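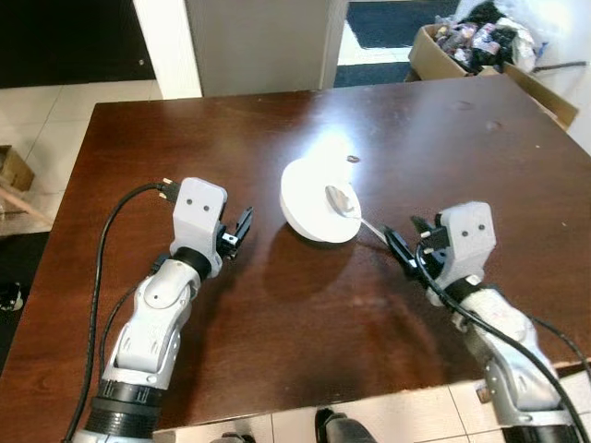 The dessert spoon is a piece of table cutlery with an oval bowl, larger than a teaspoon and smaller than a tablespoon, used for eating puddings, cereals and anything else that would be tiresome to get through a teaspoonful at a time. In most homes it is the spoon meant when somebody says "spoon" without further detail. The bowl is joined to a handle which is usually metal and often quite thin, and between mouthfuls it is generally left resting on the plate, as the silver one is on its round white plate here, with the handle rising away over the rim. Manuals of table manners have strong views on this position, and diners have largely ignored them.

Name

The word "dessert" refers to the course for which the spoon was first sold, although it now does most of its work at breakfast. In the Undar valley the same article is called a "middler", on the grounds that it is neither of the other two. Older catalogues from the Tindall cutlery works list it as a "sweet spoon", a name that survives mainly in the arguments of people who own the catalogues.

Form

A dessert spoon has three parts: the bowl, the neck and the handle. The bowl is oval, slightly narrower towards the tip, and deep enough to hold custard on a short journey. The neck is where cheap spoons bend, usually in ice cream. The handle may be plain, ridged, beaded or decorated with a shell, the last being favoured by households that also own a gravy boat.

Most modern examples are stamped from stainless steel in one piece and then polished. Silver plate is still made, and still turns yellow when left standing in egg. Wooden, horn and plastic versions exist for particular purposes, though the plastic kind has a well-known weakness at the neck and a habit of proving it.

As a measure

Cooks have long used the dessert spoon as a measure, equal to two teaspoons. The arrangement works well on paper. In the kitchen, spoons from different makers hold different amounts, and the instruction "one heaped dessertspoon" leaves a good deal to character. The Plolleo Household Book, a fat volume of 524 pages, gives three separate definitions and uses a fourth in its recipe for treacle sponge.

Use at table

In formal settings the dessert spoon is laid above the plate with its handle pointing to the right, usually with a fork beneath it pointing the other way. At less formal tables it goes to the right of the knife, and at most tables it is fetched from the drawer when the pudding appears.

Soup may be eaten with a dessert spoon, but it takes longer and is considered a sign that the round spoons are in the dishwasher. When the plate is tipped to collect the last of a sauce, custom says it should be tipped away from the diner. The reasoning is that any spill will then land on the tablecloth, which has no trousers.

Manufacture at Tindall

Tindall was for many years the chief source of dessert spoons in the district. At its busiest the works turned out 2,000 spoons a week and employed 12 polishers, whose bench is preserved in the Cloko Museum of Domestic Goods. The museum holds 2,395 spoons altogether, of which the dessert spoons occupy the longest wall and, according to the visitors' book, the shortest part of most visits. A temporary display of bent ones opens each April – it is rather better attended.

Loss and survival

Dessert spoons leave households at a steady rate. They go to picnics and school fairs, into gardens for use as trowels, and into the bin with the scrapings. Sets of six are therefore often sets of five, made up with a stranger from another pattern. Teaspoons vanish faster, which has been blamed on their size, while tablespoons hardly move at all and may be inherited in full.

Care

Stainless steel spoons can be washed with everything else. Plated spoons should be washed by hand and dried at once – advice printed on every box and followed until roughly the second weekend. Nesting spoons tightly in the dishwasher basket leaves the inner bowls unwashed.

See also: Teaspoon; Tablespoon; Pudding fork; Gravy boat

Filed under: Cutlery | Tableware | Household measures

Shared 12 times · 2 comments

Contact us | Copyright and reuse | Back to top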